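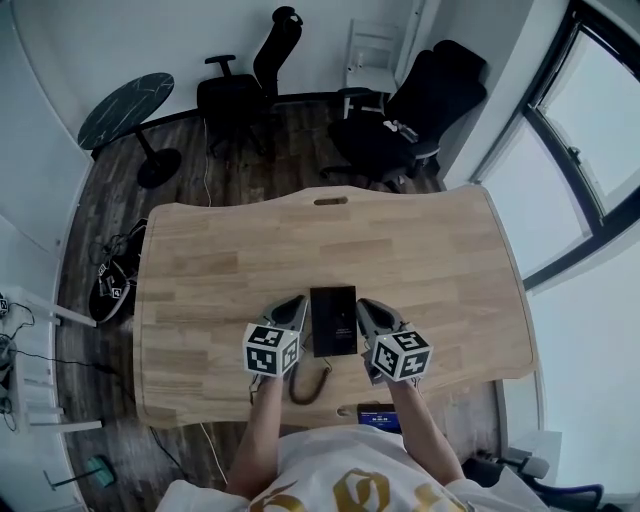

How do I stop every chapter ending the same way?

Manaia Ruddock
Hello all! I'm writing a run of daft little serial stories about a moth called Hisham who lives in a lighthouse on the Zokton sea (there's no water in it, long story). Each one is 600 words and I've done 36 so far. My trouble is that almost every one finishes with him falling asleep on the lamp. My sister reads them on a Sunday and has started guessing the last line out loud. Any ideas?

Csenge Szénási
I had this with my snail stories! What helped me was cutting the last paragraph clean off and reading what was left — quite often the story had already stopped and I'd just tucked it into bed. Try it on 3 of your old ones first. And let somebody else have the last word now and then. Does he have any neighbours? A grumpy gull could do a lot for you.

Sutrisno Majimbun
just end on a cliffhanger

Lilla Bozsik
I rather like a repeated ending, children's serials do it all the time. But if it's bothering you, write the ending first and ban the lamp for a month. I did mine on the bus, two lines each, and built backwards from there. Some were rubbish but I kept the one about the soup.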